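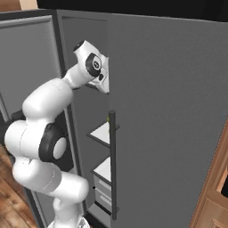 Kvam hang on for a point at Nurnau

Well, I've finally got my voice back, so let me tell you about Saturday. If you weren't one of the 163 who made the trip up to Nurnau, you missed a 2-2 draw that had me chewing through my scarf by the end!

I'll start with the lineup, because everyone on the bus had an opinion about it. Trygve Solheim left Folke Rustad on the bench with the cup replay coming up on Wednesday, and put Alvar Blomqvist up front on his own. I grumbled (loudly, sorry to whoever was in the row behind me) and then Alvar scored after six minutes. A lovely goal, too: a long ball down the left, one touch to kill it, and a low shot in off the far post.

We should have been three up by halftime. Alvar hit the bar, and we had a penalty shout that looked stonewall from where I was standing, although where I was standing was behind a pillar. Then Nurnau scored twice in five minutes after the break, both from corners, and both times we left a man alone at the back post. We did the same thing at Jurnotham in February. Somebody please pick him up!

Folke came on with 20 minutes left and changed the whole game. He won the free kick, he took the free kick, and their keeper got a hand to it but couldn't keep it out. After that it was all Nurnau, and I watched most of it through my fingers. The crowd was given as 1023, and I think every one of the home fans was yelling for handball in stoppage time. The ref waved it away, and I've never liked him more.

So we're still fourth, one point ahead of Jurnotham, who have a game in hand. I'd start Folke on Wednesday and give Alvar a rest, but I've been wrong all season, so don't listen to me.

Tickets for the replay are on sale at the clubhouse, and 391 had gone when I stopped by this morning. The bus to the next away game leaves from the parking lot at 10:30, and Lowri Gronow has the list if you want a seat. Bring cash for the driver, and bring a warmer coat than I did.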